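9 July 2020

Microwave task again, and most of the day on the tracking code.

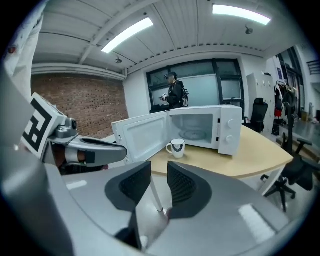
Why does the left gripper's path jump when the marker turns away? The pose solver flips between two answers at steep angles, and my filter was picking whichever had the lower error in that one step.

I changed it to compare against the last pose as well. Ran 156 old recordings through it. The jumps are gone in all but two, and both of those have bad timestamps from February, so I left them out of the set.

Marwa wants the planner to treat the door and the mug as separate stages. I would like to see one policy do both first. We agreed on 60 more demos before deciding.

Still to do: the latency offset is hard-coded at 40 ms in the Memell loader. Move it to the config and tell Sofia.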